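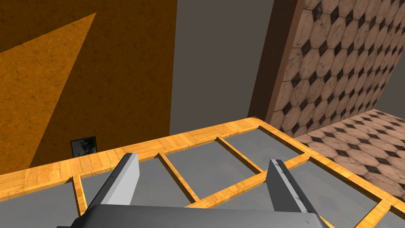
November, finish trials, second notebook

Linseed batch from Trutero finally opened this morning, and what a lovely smell! Thinned the first coat 1:1 with turpentine and brushed it onto the Zusinwood offcuts, ash and larch, 7 strips of each. Wiped back after 20 minutes. The larch drank it straight away, the ash hardly wanted any. Grain came up beautifully on both, especially on strip 4, which I had only sanded to 120 by mistake. (Try 120 again on purpose.)

Sang Mai thinks we're putting the second coat on too early and wants a 56 hour wait. Fine by me, I can use the time to cut more strips.

Rags are in the water bucket by the back door. Please leave the lid on.

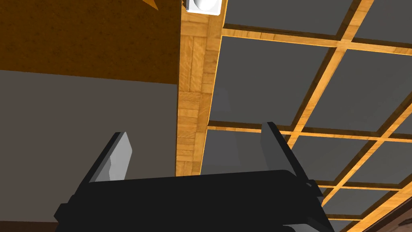
Cork pigment test

Very excited about this one. Ground up the dark cork from Bragança and stirred it into the wax, 500 g wax to one scoop. Too gritty. Sieved it, tried again, and got a warm brown that buffs to a soft shine. Scratches with a fingernail though, so it needs a harder wax. More carnauba next time, and melt it slower.

Still to do
- weigh the scoop!!
- order 1000 grit pads
- water drop test on the larch, 4 pm
- call Breltham about the glazing putty, ask whether it takes oil over the top
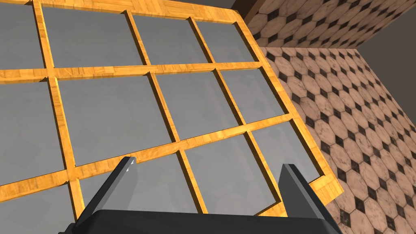
Window frame with beveled bars, seen from below.

Strip 4 still tacky at lunch. Checking again before I lock up.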